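Visit to the packing hall of Lalgate, April

In April I could join the open day at Lalgate, together with my colleague Nele Verbeke. We both work in a small warehouse, so we wanted to see how other people sort and pack their goods. The tour started at 10 in the morning, and Roman Tomaszewski was our guide for the whole visit.

First we saw the high shelves, where 1000 different products have their place. Each shelf has a number and a letter, and the aisle for small cartons is number 214. I liked that the labels are at the height of the eyes. In our warehouse I must always bend down to read them.

After this we went to the sorting tables, which was for me the best part of the day. The tables have a light wood grain and the work is done with plastic bins. Tall, narrow cartons are put standing in the bin, so that the printed side can be read and one can take them out by the top. Flat boxes go in another bin, and soft bags come last.

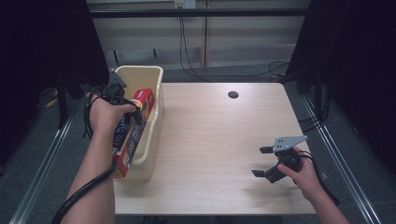 Roman explained that a bin should never be filled over the rim, as the bins are later put on each other. A carton that is too tall goes to a separate cart near the door. Nele asked if they had tried deeper bins. They had tried them for one winter, but the small things stayed at the bottom and people lost time searching.

At the end of the hall there is the tape station, where Teresa Heffernan showed us how she closes 40 parcels before her coffee break. She let me try one. My tape was not very straight, but she said it would survive the truck!

The lunch was soup and bread in the canteen, quite good. The tour was full, so it is better to register early if you want to go next year. Parking is behind the building, and from there it is 200 meters to walk to the entrance. Please take a warm sweater with you, the hall is colder than the offices.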